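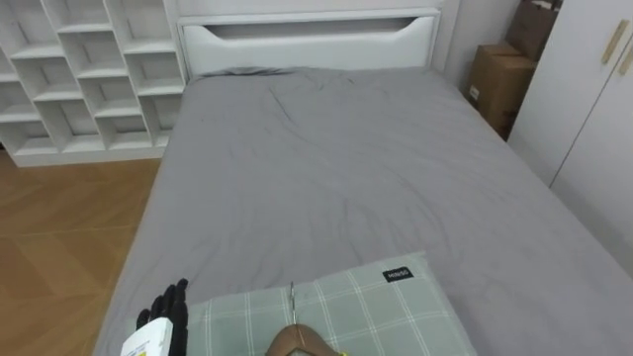 Will I lose hours when the robots start on beds?

Your contracted hours stay the same through the whole trial. Katwood put that in the letter that went out with January pay slips. If yours didn't arrive, ask at the linen desk and they'll print one.

Which sites?

Rundden first, all 174 rooms. Dostetti after that if it goes OK. The annex isn't included, the doors are too narrow.

What do they do and what do we still do?

Robots: beds and pillows. Fitted sheet on, pillows placed, creases smoothed as far as they can manage. You: bathrooms, dusting, floors, restock, final look. Duvets are still two people for now.

So who signs off the room?

You do, same as before. If the sheet is wrinkled, fix it or send the robot back, whichever is quicker. Tap "redo" on the tablet so it gets counted. Please do tap it even if you fixed it yourself, otherwise the numbers look better than they are and the trial is no use to anyone.

Am I being timed against it?

No. The tablet logs the robot's time per room, not yours. Team leads can't see a per person figure. This was asked at both staff meetings and the answer was the same both times.

What's the room quota now?

Unchanged until the review. There was talk of adding two rooms a shift, it was dropped. If a lead asks you for extra rooms "because of the robot" tell the office.

It stopped in the middle of a room. Now what?

Press the red button on its back, wait 20 seconds, press again. Still stuck, leave it and move to your next room. Don't pull on the hands or take anything out of them while it is powered on. Call Nägeli support, number's on the cart. You don't get marked down for an unfinished room.

Guest is still in there?

Robot stays in the hallway. Always. Knock and check first like you would anyway.

Does it record?

It has cameras and yes they are on while it works. Faces get blurred before footage leaves the building, kept for 100 days and then deleted. The staff room and changing room are off its map. If you see one in there, report it, it shouldnt be.

Do I have to take the training?

If you work a robot floor, yes. Paid, on shift, Tuesday mornings. One session covers the stop button, the tablet and the charging dock. Other floors can join if theres space.

My back is bad. Can I move to a robot floor?

Ask. Mattress lifting is the main thing people wanted gone and those requests go to the top of the list. Bring a note if you have one, not required.

Is there extra pay?

Floor leads on the trial get a bonus. Everyone else, still being discussed. Will update here.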